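26 August 2020

I have been meaning to write about the robot for weeks, and every evening I sit down tired and write about the weather or my knee instead. Tonight the dishes can wait in the sink — which fits the subject well enough — and I am going to get it down while it's fresh.

Shobha Subramaniam has been after me since March to come and see what they are doing at Lastine. We used to share an office wall, back when I kept the stockroom books at Bullden, and she knows I have one question about robots and only one, and I ask it every time she calls: when is somebody going to make me one that folds the towels? She always laughs and says "Come and see," and then something gets in the way. Well, today nothing did. It's a 20 minute drive if you don't miss the turn by the tire place, and I missed it, of course, and had a nice look at the river.

I suppose I expected something with a face. I grew up on those cartoons with the maid on wheels, and part of me has never quite let go of her. What they have is an arm, and the arm works over a table with a white tablecloth on it, just a cloth, a little creased, the way mine is after Sunday dinner. Two wicker baskets sit on it, the kind I keep rolls in. And the job, the whole job, is to pick up a little red wooden block and put it in a basket. That was what I had put on a good blouse for!

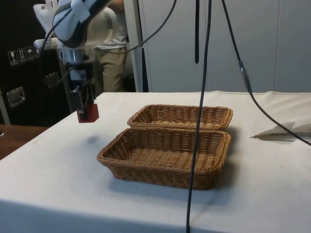

What it was like to watch

I'm being unkind, though, and I stopped being unkind pretty quickly. Shobha let me sit on a stool well back, and for the first few tries I was thinking about lunch. Then I started holding my breath. It comes down so slowly. You see the fingers open, and they hover, and you find yourself leaning a little to the left to help, like people do at the bowling alley. My grandson at eleven months had the same look going after a raisin, all that concentration for such a small thing.

Senthil Rodrigues, who looks after the part that does the gripping, was very patient with me. I asked him why it had to be a block and why it couldn't be, say, a sock. He said a block is the same shape however you find it, and a sock is never the same shape twice. I have been thinking about that all day. I must have picked up ten thousand socks in my life, off floors and out from behind the dryer, and I never once noticed that each was a different shape from the last. My hand just went and did it. He said the hard part of the work is mostly made of things like that, things people's hands know and people can't tell you.

I asked what happens when it misses. He shrugged and said it misses, and they write it down, and they try to learn why. They keep a log with a pencil on a string (this pleased me very much, a pencil on a string in a place like that). The last line filled in when I looked said 111, and Senthil told me that was only since they had changed something in the software. I wouldn't have the temper for it. I give up on a jar lid after two tries and go next door.

He let me hold one of the spare finger pieces. It weighs next to nothing. I'd thought it would feel like a tool from Dad's bench and it felt more like something off a toy. And yet when it closes on that block, it has it. The block goes up in there at a tilt, any old way, one corner high, and the fingers don't seem to mind. I'd have wanted to straighten it.

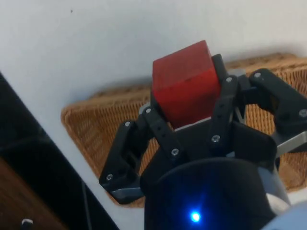
Filed under: Housework

So, the towels. I did ask, and I asked Narayanan Chowdary, too, because he is the one in charge and I thought he might give me a grander answer. He didn't. He said that if I wanted a machine to help me at home this year I already owned it, and it was the dishwasher. Then he asked me to think through what clearing a table means, and we did it together out loud while the kettle boiled. Which cup is finished with and which is somebody's cup. Whether the spoon is going to slide off the plate. What you do with the half a roll. When to leave the whole thing alone since people are still talking. By the time we got to wiping down the oilcloth I was feeling quite proud of myself, I have to say. I do that every night with the radio on.

I told him about the old days at Bullden, when the Venkataraman line came in and we were all told the packing would be done by machine inside of a year. And it was, some of it! The big square cartons went by themselves, and very handsome they looked going. But the odd sizes still came down to our end, and we packed them by hand until the day I retired. Anything soft, anything with a handle, anything somebody had sent back in the wrong box. Narayanan nodded all through this as if I were giving him a report. He said his sort of work is about the odd sizes. I liked that he didn't make promises.

We had a bit of an argument over tea, a friendly one. Shobha thinks that in my lifetime I'll see an arm like that in somebody's kitchen, putting away the groceries. I said the cans, maybe. I'll give her the cans. I won't give her the eggs, or the bag of spinach, or the thing you forgot you bought. She said, "You didn't think it would get hold of the block either," and I had to admit that I had doubted it, sitting there on my stool. So I've promised her a dinner if she turns out right, and she has promised me a set of bath sheets if she doesn't, folded by her own hands.
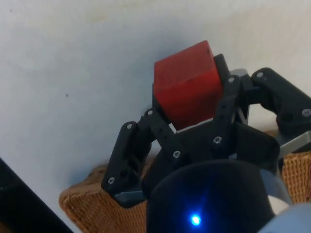
The red block, well and truly held

I stayed until four, much later than I meant to. On the way out I said goodbye to the arm, and then felt silly, and then saw Senthil smiling and didn't feel so silly. I drove home the right way this time.

And here's the funny part of it. I came in, and there was the basket of washing on the bed where I'd left it this morning, and I folded it all with my eyes half on my own hands. The right one goes along the edge to find the corner. I never told it to. The left one gives a sort of shake and waits. I did one pillowcase three times over just to see how I did it, and I still couldn't write it out for Senthil if he asked me. The fitted sheet I rolled into a ball, the same as always, so there's one chore where the robot and I are dead even.

Must remember: call Shobha to say thank you, return her umbrella, and look for that article she mentioned on the Ustach people, who are trying something with laundry. I'd like to know how they're getting on with socks.

Knee fine today. Dishes still in the sink.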